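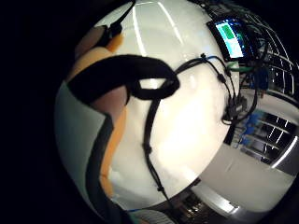 This site uses cookies to remember your login. By continuing you accept our cookie policy.

Household Textiles and Cleaning, Week 9
Handout: getting stains out (and why some wont go)

Read before the practical. Bring an apron, bring the swatches from last week if you still have them.

1. What a stain is

Dirt sits on the fiber. A stain has gone in, or bonded to it, or both. Most of the trouble at home comes from treating one like the other. Mud = dirt, mostly. Let it dry, brush, then wash. Coffee = stain. Different job.

Four families, learn these:

Protein: egg, blood, milk, sweat, grass (partly). Cold water first, always. Heat cooks the protein onto the fiber and then you're stuck with it.

Tannin: tea, coffee, red wine, fruit juice. Don't rub with bar soap, it can set them. Liquid detergent, warm water, a little white vinegar if the fabric can take it.

Oil: butter, salad dressing, makeup, bike chain. Dish soap worked in dry, BEFORE any water. Then as hot as the care label says.

Dye: ink, beets, the red sock. Hardest. Oxygen bleach soak, long, and no promises.

Lots of real stains are two at once. Gravy is protein and oil. Chocolate is nearly everything. Order for mixed stains: cold rinse, then detergent for the oily part, then whatever is left over gets the soak.

2. Fibers

Cotton and linen: tough, take heat, take oxygen bleach. Soak up everything too.
Wool and silk: these ARE protein. Enzyme detergents eat protein. See the problem. Use a wool wash, cool, no wringing, dry flat.
Polyester: shrugs off wine, holds on to oil like crazy. Old collar grease on a polyester shirt is a two-round job at least.
Blends: treat as the weaker fiber.

Liapis swatch book has all of these, pages are out of order in the newer copies, go by the tab color.

3. Detergent, short version

Surfactant has one end that likes water and one end that likes grease. Grease end grabs the spot, water end drags it off. More is not better. Extra suds cushion the clothes so they rub less, and the leftover film grabs new dirt. Hard water needs a bit more. Prurnholm tap water is hard, so go one line higher on the cap than your used to.

Enzymes: protease (protein), amylase (starch), lipase (fat). Slow workers, give them time. Very hot water kills them off.

Chlorine bleach: cotton whites only. NEVER with vinegar, NEVER with ammonia. This will be on the test and it's also how people end up in the ER.

4. Worked soak, for the practical

Drikelov oxygen powder, 62 grams per basin.
Warm water, dissolve the powder first, cloth goes in second. Undissolved grains leave pale spots.
Check at half an hour, again at an hour. Rinse, look at it in daylight, repeat if needed.
Do not put anything in the dryer until the mark is gone. Dryer heat sets whatever is left.

Write down start shade, end shade, and water temp in your log. Last group forgot temp and had to redo the whole sheet.

5. Cost exercise

Brakon laundromat case. They buy 1875 scoops of powder a season and use one scoop per load. Switching to a half scoop on lightly soiled loads, 600 loads qualify. How many scoops saved? (300.) Now the harder part, write a paragraph on what counts as "lightly soiled" and who decides it. Gym towels, yes or no?

6. Know these terms

surfactant, enzyme, colorfast, builder, pretreat, agitation, redeposition

Redeposition comes up every May exam and people skip it. Dirt leaves the cloth, floats, lands again somewhere else in the load. Why whites go gray.

Colorfast test: damp white cloth, inside seam, press, look. Color on the cloth, wash it alone.

Reading for next time: chapter on drying and ironing, skip the part on starch.

Last updated: Saturday, November 14, 2020

Contact | Copyright Prurnholm Evening Courses | Back to top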